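Black bags off the roll, three small bins: which size and where do you keep the roll?
Home Organizing > Trash, Recycling and Sorting

plumtree_road
Posts: 655

Setting up a sorting station in the back room, on the long white table. Three bins, a yellow crate, a red crate and a cream tub. I want a black bag in each one. The bags come on a tight roll and I have two questions. What size do people use for crates this small, and where does the roll live once it's open?

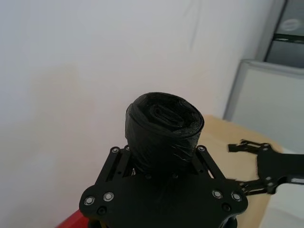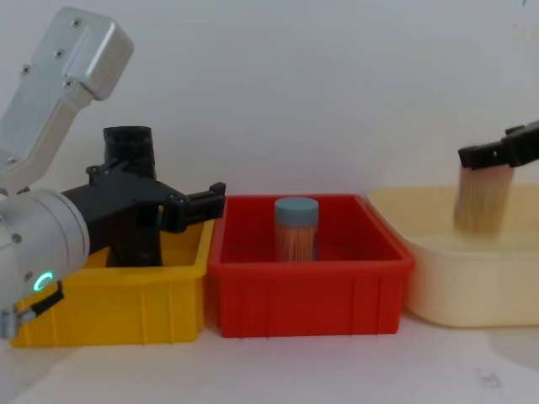
Last edited by plumtree_road on Tuesday at 7:42 pm. Edit reason: spelling

The crates have a lip on the rim and ribs down the front. I'd like the bags to stay put without clips if I can. Yellow is going to be paper, red is cans and bottles, and the cream tub is whatever is left over. The room gets used for wrapping parcels, so there is a lot of paper and not much of anything wet.

----

gratebar
Posts: 3794

Measure around the outside of the rim with a string. Lay the bag flat, measure across the opening and double it. The doubled number needs to be a little bigger than the string. If it's a lot bigger the bag slides in as soon as you drop something heavy. If it's smaller you'll tear it getting it on.

The gallon number on the package won't help you much with rectangular bins. Two bags with the same number can be different widths.

----

oxbow_denise

Skip the bag in the paper one. Paper is dry and clean. Carry the crate out and tip it. Our hauler won't take paper in black bags anyway, they leave it at the curb with a sticker on it. Check yours before you line anything.

----

plumtree_road

Our pickup wants paper loose too, now that I look at the sheet. But I don't want to carry the crate out through the house every time. I was going to bag it, carry the bag and empty it into the cart.

----

oxbow_denise

Then use one bag and reuse it until it splits. You don't need a new one each week for paper.

----

mick_t

I disagree with leaving crates bare. Paper in a back room always ends up with tape on it, and somebody throws a half cup of coffee in. I line all of mine. It saves washing them.

----

oxbow_denise

Washing a crate takes two minutes with a hose.

----

mick_t

Not in November it doesn't.

----

gratebar

On the roll question. Mine sits in the bottom of the bin, under the bag that's in use. When you pull the full bag out the roll is right there. Stand it on end in a corner so you can grab it.

Two drawbacks. It takes up room, and in a small crate you'll notice that. And if the bag leaks, the roll gets it. For cans and bottles I wouldn't do it. For the paper one it's fine.

----

F_Grajales

I do the cleaning supplies for a community hall and we go through a lot of these. We had the roll in the bin for years and stopped. What happened was that the outer bag got sticky from drips and then the next two or three were stuck to it, so we threw them out. Now the rolls are on a length of dowel under the table, held up with two cup hooks. You pull down and tear. It only works if your roll has a hole through the middle, and the tight ones often don't. Those we stand upright in a coffee can.

Fidelina Grajales

----

plumtree_road

Thanks Fidelina. The dowel won't work for mine, it's wound right in to the center and there's no tube. The coffee can I can do. Does it go on the table or under?

----

F_Grajales

Under, or on a shelf behind. If it's on the table people set things on top of it.

----

kettle_and_string

I use Wato bags, the small ones, in a crate with ribs like yours. They're thin but they stretch over a lip. The Kartha ones are thicker and they don't stretch, so the size has to be right. I've had Kartha bags split down the seam when I forced them. For bottles I'd still go thicker and size up.

----

mick_t

Wato bags are no good for cans. One sharp lid and you have a hole. I went back to Kartha after a month.

----

kettle_and_string

Do you leave the lids loose? I push mine inside the can and pinch the top. No holes so far.

----

mick_t

I'm not going to pinch every can.

----

gratebar

Back to keeping the bag up without clips. Put the bag in, fold it over the rim, then gather the slack at one corner and tie a knot in it on the outside. Pull it snug before you tie. It holds on anything with a lip. On the cream tub, if the corners are rounded, you may get the bag creeping up. A big rubber band under the lip fixes that.

Also let the air out. Push your hand down the inside and press the bag against the walls and the bottom. If it balloons in the middle it will pull itself off the rim once you load it.

----

plumtree_road

The knot worked on a grocery bag I tried. I don't have a band big enough for the tub.

----

oxbow_denise

Cut the waistband off an old pair of sweatpants. Or there's a Flesta bin band, but it's the same thing with a price on it.

----

harrow77

Is the order going to stay yellow, red, cream? I'd put the leftovers bin in the middle. People drop things in whatever is closest to where they're standing, and if that's the paper you'll be picking it out later. We had ours in a line at the Morier workshop and the end bin nearest the door got everything.

----

gratebar

Not sure about that. With the leftovers in the middle, it's next to both of the others and you get misses on both sides. I'd keep it at the end and put labels on the front.

----

harrow77

We had labels. They didn't read them.

----

plumtree_road

There are 7 of us using the room on and off, so I'll leave the order alone for now and see which one fills up wrong. I can swap them later, they aren't fixed to anything.

Plan as of tonight: one reused bag in the yellow, thicker bags in the red with a knot, cream tub lined with a band when I find one. Roll in a coffee can on the shelf. I'll do the string measurement before I buy any more.

----

F_Grajales

Write the width you need on the can with a marker. Whoever buys the next roll won't remember it.

----

oxbow_denise

And call the hauler about the red one too. Some of them want bottles loose as well.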